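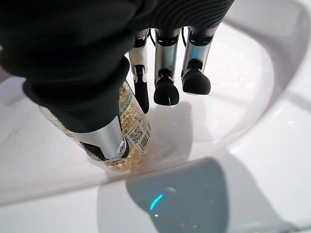
Figure 1. Covered hand holding a partly filled bottle in the basin, seen from the wrist camera.

Handout 5: Working safely around sinks and liquids

Welcome back, everybody. Last time we spent most of the session on dry objects (blocks, boxes, the endless cups), and this time we move over to the wash area, where I'm afraid the rules get a bit longer. Please read these through before your bench slot, even if you did the Fosstead module in April and feel you know it all already!

Covers first. Any hand that goes over a basin wears its sleeve, pulled well down past the wrist joint. Fingertips stay bare so the pads can grip. Look at the gaps between the fingers in Figure 1 and you'll find thin black cables, and those are the parts I worry over most, so check them before and after every run and write down anything that looks pinched.

Now for bottles. The Janjua bench rules ask for a closed cap and a bottle no more than half full, and I'd add that you should squeeze it gently yourself before handing it over. Start with the lowest grip force that holds. A thin plastic wall gives way sooner than you'd think, and the thumb does a good deal of the pressing.

Labels matter too, dear all. Where the grasp allows, leave the printed side and any barcode uncovered, so that whoever goes through the recordings later can match the bottle to the stock list. The Skakomham set we use in this course has 2,851 recordings, and 43 of them had to be set aside for want of a readable label.

Two people at the bench whenever liquid is out, one of them within reach of the stop button. Keep 2 dry towels on the left side, and wipe spills before moving the arm again.

For next time, read the Zurunura checklist and bring your own marked-up copy, with questions in the margins if you have them.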